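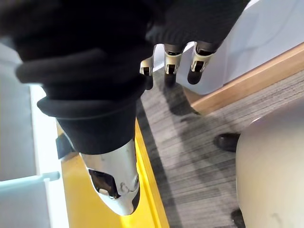 **Nuka** wrote:
Leave the carpet where it is until you know what's under it. I pulled mine up in April thinking there was a decent slab and spent the next month scraping old glue.

---

**tmtshali** wrote:
Fair point. I lifted one corner by the door and it's concrete with black adhesive on it. I'm leaning toward keeping the gray carpet and protecting it where the work happens. Room is 200 square feet, one door, one window. Budget is small. Mostly I want to stop ruining the floor near the bench.

Thabiso Mtshali

---

**givonik_5** wrote:
Black adhesive on old concrete, get it tested before you scrape anything. Don't sand it. Put the corner back down for now.

For the bench area I'd lay hard plastic chair mats. Get the kind with short studs for low pile. The smooth-backed ones walk across carpet and you end up with a ridge in the middle.

---

**Arkitz** wrote:
I disagree on chair mats. They crack after 2 winters in an unheated room, and grit gets underneath and grinds the pile down worse than shoes do. Interlocking rubber tiles are better. Cut them with a utility knife and a straightedge, several light passes.

---

**givonik_5** wrote:
Mine is in its fifth year with no cracks. Cheap ones crack. And rubber tiles over carpet are spongy, so anything on casters sinks in and won't roll.

---

**Arkitz** wrote:
Who said casters?

---

**tmtshali** wrote:
I have two things on casters, sorry, should have said. One is heavy. I don't move it much.

---

**Nuka** wrote:
Then put a sheet of plywood under the heavy one and use whatever you like everywhere else. Half inch is enough. Round the corners and sand the edges so you don't catch a toe.

---

**ngcobo** wrote:
Agree with the plywood. I did mine with 3 coats of floor paint on the top and one underneath. The edge still gets kicked. I ran bright tape along it and that helped.

Also vacuum properly before covering anything. Screws sink into carpet and you won't find them until something heavy is on top.

---

**Arkitz** wrote:
A magnet on a stick is faster for screws. It won't pick up brass or most stainless, so vacuum after.

---

**tmtshali** wrote:
OK. Plan is corner glued back down, plywood under the heavy one, studded mat at the bench. I'll send a bit of the adhesive off for testing anyway. Does the plywood need anything under it to stop it sliding?

---

**Nuka** wrote:
Not with that weight on it.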